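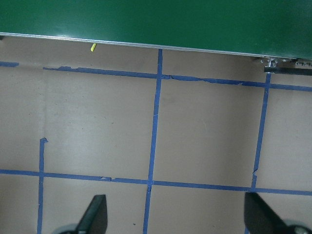 Tables of Koster, Part Four: The Blue Grid

Plakolier Gallery / Rooms and Surfaces / posted 1 Mar 2022

Regular visitors will remember Part Three, the filing cabinets, which drew 1265 views and one complaint about the number of filing cabinets. We have listened, and moved on to tape.

The table is in the long room at Koster, past the sink. It has a covering of brown cardboard, and on the cardboard is a grid of blue tape, and ever since the grid went down people have lowered their voices slightly when they walk by. Put a few straight lines on anything and it looks as if somebody is in charge. I tried it at home on the kitchen counter in November. My family put the bread wherever they liked.

I have been photographing work surfaces for this page long enough to have opinions about them. Steel is cold and shows every fingerprint. Good maple makes everybody nervous. Cardboard I have come around to. You can write on it, you can stick things to it, and when it gets past saving you fold it up and carry it out to the bin by the loading door with a clear conscience. The rule at Koster is that you replace the whole sheet. The practice at Koster is that you put another strip of tape over the bad part and go to lunch.

Click any picture for the large version (1434 across, so give it a moment if you're on the Bander line). Comments are open and I do read them.

1. Along the silver edge

The opening picture, for those who scrolled straight past it. I wanted the silver strip, which makes a very clean line between the green and the tan and puts the blue tape to shame. The tape starts out well enough and then, toward the right, it has torn and wrinkled and lifted into a little mountain range. There's a stub of it over at the left, too, with a gap before the main line picks up, like a sentence someone meant to get back to. The small yellow piece near the strip is the brightest thing there and seems to know it.

On peeling tape generally: press it down with something flat, from the middle outward, and don't go back and pick at the end. Everyone picks at the end. I have a whole folder of pictures of picked ends, nearly 600 by now if you include my own windowsills, and it will never be a gallery.

2. One blue bin

Same table from farther back. The bin sits right across one of the lines, belonging to two squares at once, and I have decided to find this restful. It's a good bright blue, open in front with a sloped lip, and there's something white and rectangular laid flat on the bottom. The yellow is up on the green platform in this one. Somebody has made a short dark pen mark in a square left of center, and I would dearly like to know what they were about to write.
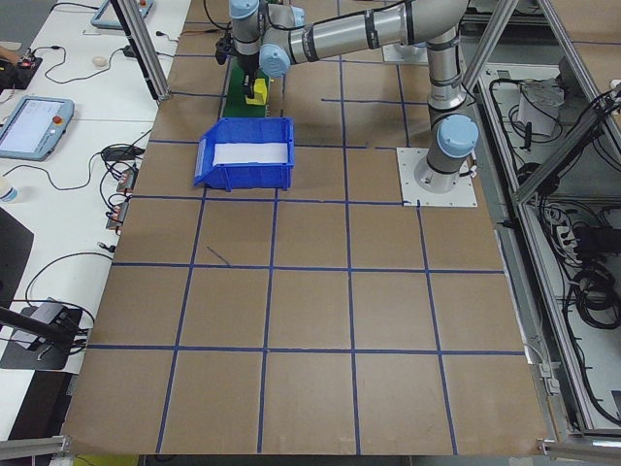 Rosalba Villa writes that a bin on a line is a bin nobody has made up their mind about, and that in her sewing room it would be moved before the kettle boiled. She lines all of hers as well, with shelf paper cut a finger's width too small so it lifts out for cleaning, and she wishes it known that white was a mistake. White shows thread. She has since gone over to gray and hasn't looked back.

Maj-Britt Hedlund disagrees about the bin but agrees about the white. Her own question is about the tape: "How long do you leave it down? Ours was on the craft table one summer and took the varnish with it."

My reply, for what it's worth: on varnish, not long. On cardboard it hardly matters, as the top layer of the cardboard comes up with the tape and you were going to need a new sheet anyway. (See the rule, above. See also the practice.)

Rosalba again, to say that she measured her shelf paper and it was two fingers.

Next in the series: Zerkby, the back stairs, and the handrail somebody painted 1000 shades of nearly the same cream. Bring a coat, the heating there is on a timer.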